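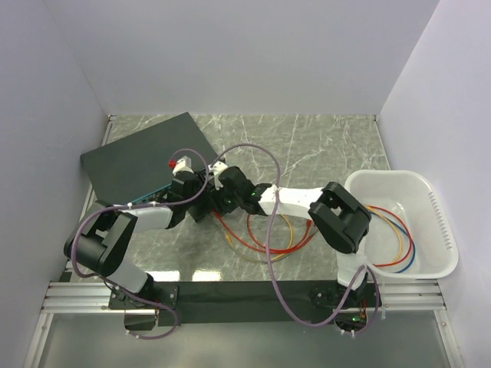 Small things are the hardest part of any house to keep in order, and I say that as someone who has been putting off the kitchen drawer by the back door since January. Big things more or less tell you where they live. A coat goes on a hook, a pan goes in with the other pans, and if they're out of place you trip over them until you do something about it. Glue bottles, travel tubes, spare caps, batteries, the little jar of something you bought for one recipe, those all drift into drawers and stay there for years. The way I deal with them needs hardly any equipment: a dark board to set things down on, a plain white plastic basket near it, and a tabletop you can wipe. A gray marble pattern with thin white veins is lovely to look at, but a small white thing disappears on it in no time, and on a charcoal board you'll spot it right away. A red cap helps too, of course, if you're lucky enough to have one!

I learned the bones of this from my neighbor Morfudd James, years ago, when she was packing up to move and I was supposed to be helping her (mostly I drank her coffee and asked whether she really wanted to keep things). I've changed it quite a bit since then, so if any of it goes wrong for you, blame me and leave Morfudd out of it.

What you'll need

A board, tray or stiff mat in a dark color. It should be big enough to hold a good handful of things with space between them. A cutting board you don't use for food anymore is perfect.

A basket or open bin, light colored if you have one. Plastic is easiest because you can rinse it out afterward, and something in your drawer has leaked, I promise you.

A damp cloth and a dry cloth.

A trash bag, hung on a chair or doorknob so it stays off the table.

A pencil and a few strips of masking tape.

Somewhere for the sorted things to go when you're finished. Please don't buy this yet. I'll come back to it.

Before you start

Pick one drawer, or one shelf, or one shoebox. I know how tempting it is to pull out all three kitchen drawers on a good morning when the sun is coming in and you feel as if you could do the whole house, and I've done it, and I've eaten dinner standing up because the table was covered in string and birthday candles. One drawer will take you most of an hour the first time. It goes faster once your hands know what they're doing.

Clear the middle of the table and wipe it down. If your tabletop has a shine to it, dry it properly as well, since wet spots make paper labels curl and then you can't read them.

Put the board on one side and the basket on the other, and leave a gap in between. I'm left-handed in some things and right-handed in others, so I've tried it both ways around, and all that matters is that you're comfortable reaching the two of them from your chair. The gap is your working space. That's where you pick a thing up, turn it over, read it, try the lid, and decide.

Step 1. Bring out a handful

Take a handful of things from the drawer and set them on the board. Leave the drawer itself where it is, or put it on a chair next to you, and don't tip it out! Tipping it out feels wonderful for a moment and then you have a heap, and a heap is just a drawer without sides.

Spread the handful out so that nothing is lying on top of anything else. Stand up whatever will stand. Bottles and tubes with flat caps are happy upside down on their caps, and you'll see any leaks sooner that way too.

Step 2. Pick up one thing and check the lid

Pick up the nearest thing. Skip the interesting ones, start with the nearest, and work your way across the board. If it has a cap, see whether the cap turns and whether it closes again. Wipe the threads with the damp cloth if they're gummy. A surprising number of half-used tubes only need that, and you'll have saved yourself buying another one.

If the cap won't come off, hold it under warm water and try again with the dry cloth wrapped around it for grip. Glue is an exception. If a glue cap is stuck fast after one honest try, what's inside is usually hard as well, and I let it go.

Step 3. Decide, and say it out loud

I do mean out loud, silly as it sounds. "Keep." "Trash." "Goes upstairs." Saying it stops you from holding a little sewing kit from a hotel for two minutes while you remember the hotel.

Keepers go in the basket. Trash goes straight in the bag. Things that belong in another room go at the far end of the table, behind the board, where you won't knock them over with your elbow. Don't get up to put them away as you go. I used to do this and I'd be found an hour later rearranging the linen closet.

Please check how your town wants you to get rid of batteries, paint, medicines and anything with a warning on the label, and put those in a separate container until you know.

Step 4. Finish the board before you refill it

This is the one rule I'm strict about. When there's still one puzzling object left, it is very easy to push it to the edge and scoop out another handful on top of it. Then there are two puzzling objects, and by the end the board is full of them and the whole job has stalled. Decide about the last one, even if your decision is a strip of tape with "ask Mali" written on it. (Mali Craddock is my sister-in-law, and she knows what every little plastic piece came off of.)

Then wipe the board, bring out the next handful, and carry on.

Step 5. Look in the basket

When the drawer is empty, wipe it out and let it dry while you look at what you've kept. Take it all back out of the basket in families. Sticky things together, sewing things together, things for hanging pictures, things for birthdays. Your families will be different from mine. I have a whole family that is only rubber bands and the twist ties from bread.

You'll probably find doubles. I had 5 tubes of the same clear glue, every one of them opened, and I'd had another on my shopping list that same week. Keep the fullest, or the newest, and see if anybody else wants the rest.

Step 6. Now choose the containers

Only now do you know what you've got, so only now is it worth thinking about dividers. Measure the inside of the drawer, including the height, and write it on tape and stick it inside the cabinet door so you never have to measure it again. Try what you have in the house first. Small gift boxes with the lids off are very good. Stand bottles up if the drawer is deep enough and lay them down with the caps all facing you if it isn't. Caps facing you is a small thing and I'd be lost without it, especially when the labels have rubbed off and the color of the cap is all you have to go by.

If you do want to buy something, Lerero makes a shallow drawer tray I've been happy with, and the dividers pull out for washing. I also have one of the Rilico ones, and it slides about when you open the drawer, though a folded bit of shelf liner underneath has mostly cured it.

Some things people have asked me

Evanthia Lambrakis wrote to say that her table is dark already and wondered if she could skip the board. You can, but I'd turn it around and use a light board, and keep the board either way. The edge is half the usefulness. It tells you how much to take out at one time, and without it my handfuls get bigger and bigger until I'm back to a heap.

Wichai Thammasiri does this with his fishing tackle in the garage and likes a folded towel on top of the board so that nothing rolls. I tried it with beads and he's quite right. For anything sticky I'd leave the towel off.

A few of you wanted to know if this works with two people. It does, very nicely! One person sits by the board, picks things up and checks the lids, and passes each one across the middle to the other, who puts it in the basket. Pass it hand to hand and don't let go until the other person has a hold of it, particularly if it's glass. Lleucu Humphreys and I did her entire spice cupboard this way one afternoon and we only had to stop to sneeze.

And if you can't finish? Clear the board, at least. Everything that's in the basket can stay in the basket overnight with a dish towel over it, and the drawer can go back with whatever is still in it. Start again at the nearest thing tomorrow. Mine sat on top of the refrigerator for 6 days this spring, and I did get back to it, and the only thing I'd lost track of was the pencil.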